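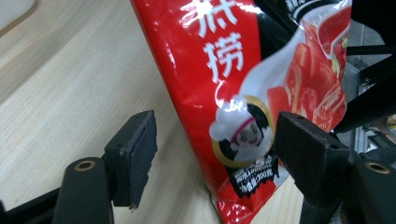
사진 출처: 로봇 소프트웨어 실습 강의자료, Vavau 데이터 세트

9주차 강의 노트: 시연 데이터로 학습한 파지 정책, 어디까지 믿을 것인가
2025년 11월 6일

지난주 과제에서 Hikela 논문 초록을 그대로 옮겨 적은 조가 많았다. "비정형 물체에 강건함"이라는 문장은 주장이지 결과가 아니다. 오늘은 그 주장을 소프트웨어 쪽에서 하나씩 뜯어본다.

1. 인식: 봉지는 왜 골치 아픈가

비닐 포장은 광택이 있고, 구겨지고, 잡는 순간 모양이 바뀐다. 강체라고 가정한 6자유도 자세 추정은 여기서 바로 의미가 흐려진다. 봉지의 '자세'란 무엇인가? 인쇄면의 중심인가, 접합부의 방향인가? 정의를 안 하고 오차부터 보고하는 글이 의외로 많다.

반사광도 문제다. 표면의 하얀 하이라이트는 손목 카메라가 움직이면 같이 움직인다. 특징점 추적기는 이것을 물체의 움직임으로 착각할 수 있다. Rewi 전처리 모듈에 하이라이트 마스킹 옵션이 있기는 한데, 기본값이 꺼짐이다. 켜면 흰 글자까지 지워지는 경우가 있으니 반드시 결과를 눈으로 확인할 것.

2. 제어: 두 그리퍼의 시간 맞추기

손으로 들고 찍은 시연에는 관절 명령이 없다. 남는 것은 영상, 추정 궤적, 손가락 벌림 폭이다. 로봇에 옮길 때는 궤적을 행동으로 환산해야 하고, 여기서 지연 보정이 들어간다. 한 손 작업은 보정이 조금 틀려도 티가 덜 난다. 한쪽이 봉지를 물고 다른 쪽이 다가가는 양손 작업에서는 두 스트림이 3프레임만 어긋나도 접근 순서가 뒤바뀐 데이터가 된다.

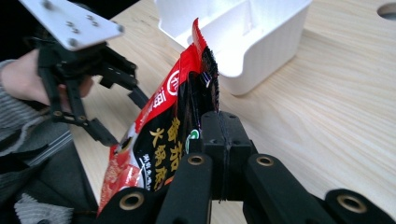 지난 학기 수강생 한 명은 강의평에 이렇게 적었다. 동기화 오차가 그렇게 치명적이라면 정책이 아예 학습되지 않아야 하는데, 자기 조의 모델은 멀쩡히 돌아갔으니 수업에서 겁을 너무 주는 것 같다는 의견이었다.

반론으로서 절반은 맞다. 행동을 묶음으로 예측하는 정책은 작은 어긋남을 평균 내서 덮어버린다. 그런데 '돌아갔다'의 기준이 무엇이었는지 그 조 보고서에는 없었다. 시도 17회, 같은 탁자, 같은 조명. 이 정도로는 동기화가 맞았는지 틀렸는지 구별할 수 없다. 오차를 일부러 넣은 데이터로 한 번 더 학습시켜 비교했어야 한다.

3. 계획: 성공률 숫자를 읽는 법

시연 2,000개라는 숫자도 조심해서 본다. 다음을 먼저 물어라.

- 실패한 시연은 버렸는가, 남겼는가
- 시작 배치를 누가, 어떤 규칙으로 정했는가
- 평가용 봉지가 학습에 나온 봉지와 같은 제품인가
- 사람이 중간에 개입한 시도를 성공으로 셌는가

Drader 플래너 문서는 네 번째 항목에 아무 말이 없다. 저자에게 메일을 보냈지만 아직 답을 못 받았다.

4. 도구: 물체가 없는 구간

손가락 사이에 아무것도 없는 프레임은 자동 분할 스크립트가 '대기'로 분류해서 잘라낸다. 나는 이 기본 동작에 반대한다. 빈 그리퍼가 탁자 위에 있는 구간도 접근 동작의 일부일 수 있고, 벌림 폭의 영점을 확인할 구간도 여기서 골라야 한다. 패드 가장자리가 닳으면 접촉 시점 추정도 밀릴 수 있다. 영점을 한 번만 재고 끝까지 쓰는 파이프라인은 그 변화를 잡을 방법이 없다.

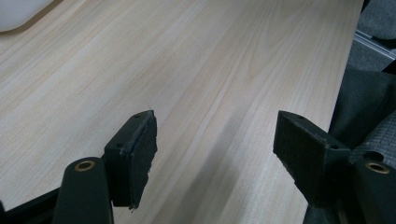
5. 과제

조별로 Vavau 데이터에서 에피소드 8개를 골라 다음을 제출한다.

가) 두 스트림의 시간차를 추정하고, 추정 방법의 불확실성을 함께 적는다. 숫자 하나만 적으면 감점.
나) 하이라이트 마스킹을 켠 결과와 끈 결과를 비교한다. 차이가 없으면 없다고 쓴다.
다) '대기'로 잘린 구간을 복원하고, 잘라도 되는 구간과 안 되는 구간을 나눈 기준을 설명한다.

코드는 실행 가능한 상태로 낼 것. 7월 계절학기 때 쓰던 구버전 로더는 타임스탬프를 정수로 반올림하므로 쓰지 않는다. 질문은 강의 게시판에 남긴다.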